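Print this page | E-mail this page

We use cookies to keep this site working and to count visits. By continuing you accept our cookie policy. OK

Pluvura Tabletop NMR Spectrometer – Set-up Guide
Section 4: First start, locking and shimming

Read Section 3 (Siting the magnet) before you begin. The magnet must have been switched on and left to reach its working temperature overnight. Do not start these steps if the temperature light on the front panel is still amber.

CAUTION: The magnet has a strong field close to the bore. Persons with pacemakers or other implanted devices must stay behind the floor line marked during installation.

4.1 Starting the console

1. Check that the Ravo power unit is connected and that its switch is off.
2. Connect the gray signal cable from the console to the port marked PROBE. Finger-tighten only.
3. Switch on the Ravo unit. The fan runs at full speed for 23 seconds and then slows down.
4. Start the Citis software on the computer. Enter the magnet serial number when asked.
5. Wait for the status line to read READY.

Note: If the status line stays on SEARCHING, close Citis, switch off the Ravo unit, wait one minute and repeat from step 3.

4.2 Loading the reference sample

The reference sample is supplied sealed. Do not open it or try to refill it.

1. Wipe the outside of the tube with a dry, lint-free tissue.
2. Push the tube into the Tam spinner until it touches the bottom of the depth gauge.
3. Lower the spinner into the bore by hand. Do not drop it.
4. Close the lid.

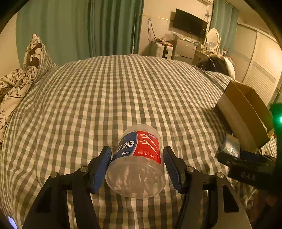 Leave the sample in the magnet for 25 minutes before going on, so that it comes to the same temperature as the probe. Shimming on a cold sample gives broad lines and the values will have to be set again.

4.3 Lock and shim

1. In Citis, select Lock – Auto. The lock level should rise and hold steady.
2. Select Shim – Full. The first run takes about 225 seconds. Later runs are shorter.
3. When the run ends, record a single scan and check that the reference line is narrow and even on both sides.
4. Save the shim file under a name you will recognize. The factory file is number 3335 and cannot be overwritten.

Note: A line with a foot on one side usually means the tube is too high or too low in the spinner. Remove it, check the depth and run Shim – Full again.

CAUTION: Never move steel chairs, gas cylinders or tool carts near the magnet during shimming.

Continue with Section 5, Running a proton spectrum.

Print this page | E-mail this page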